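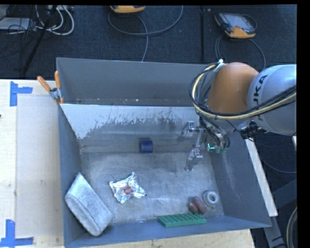 Fig. 1. Grey metal bin with worn inner surfaces.

Materials and Wear, handout for week 3
Lecturer: Consolacion Navarro

Today we speak about abrasive wear in containers and hoppers. Please bring this sheet also to the practical class with Rawiri Tuhiwai.

Abrasive wear happens when a hard body slides on a softer one and takes material away from it. In two-body wear the hard points belong to the other surface. In three-body wear there are free grains between the two surfaces, and these grains can roll. For this reason three-body wear is usually slower.

The simple law we use is Archard's:
V = k F s / H
V is the lost volume, F the normal load, s the sliding distance and H the hardness of the softer body. The number k has no unit and must be measured.

Exercise. A steel plate has a hardness of 1,000 MPa. The load is 200 N and the sliding distance is 2,523 m. Take k = 0.001 and find V in cubic millimetres. Be careful with the units, last year many students lost marks there.

A scratched surface is not always a damaged part. First we ask how much thickness is left, and only then we decide about repair.

Reading: chapter 3 of the Stangate notes, without the section on corrosion. Corrosion will come in December, with Merle Gilchrist.

Solutions go in the box beside my office before the next lecture.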